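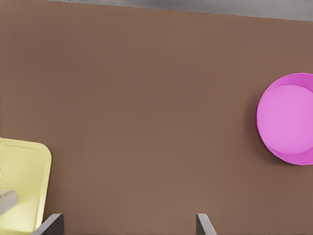 *Page last changed: June 2026*

**Grimshaw finally pokes its head above 2000**

Well, I've been whining about the Grimshaw small company index for months, so it's only fair that I show up when it does something! It closed over 2000 this week, the first close up there in 21 months, and my inbox went a little nuts.

If you haven't followed along, the index has been stuck in a sideways channel since the fall before last. Every time it got near the top of the range the sellers came out, it dropped back, and I'd get a batch of emails asking if this was the big one. I had it marked as a triangle for most of that stretch, and I'd still call it a triangle, just a longer and sloppier one than I drew at first (my original E leg is now a piece of the D leg, and yes, I moved the line).

Most of the push came from two names. Jokura, the freight outfit, put out better numbers than people were looking for and climbed 12 percent in one session. Gatell went along for the ride, which surprised me a bit, as its own report isn't due until July and there wasn't any news out that I could find. The rest of the list was pretty sleepy. I'd feel a lot better with more stocks pulling their weight, and volume on the breakout day was nothing to write home about either.

I called Aroha Wihongi, who trades this index for Karngate and has been a lot more patient with it than I have. She bought a small position on the close and told me she'll add to it only if the index comes back down, touches the old ceiling and holds. "I've paid for three fake breakouts in this thing already," she said. "I can wait a week for the fourth one to prove itself."

That's pretty close to where I am, too. On the monthly chart one close doesn't count for much, and the month isn't over. If we finish it above the line, I'll drop the old count and start treating this as a new leg up. If we slide back under and stay there, then I think the middle of the channel comes next, and after that the low end, and I'll be redrawing things again with a big cup of coffee and a bad attitude.

A few of you asked about the 700 target that was going around on the message boards last winter. I never had that number and I don't know how anyone got it! You'd have to break every support level since the index was started, and even my gloomiest chart didn't go there.

For the record, I own a little bit of Jokura (bought way too early, sat on it forever) and none of Gatell. I haven't added anything this week. This is just me reading charts, so please don't go moving your retirement money on my say-so.

The weekly chart on the Grimshaw page still has the old channel lines on it. I'll swap in the new one after the monthly close, along with the Gatell numbers once they're out.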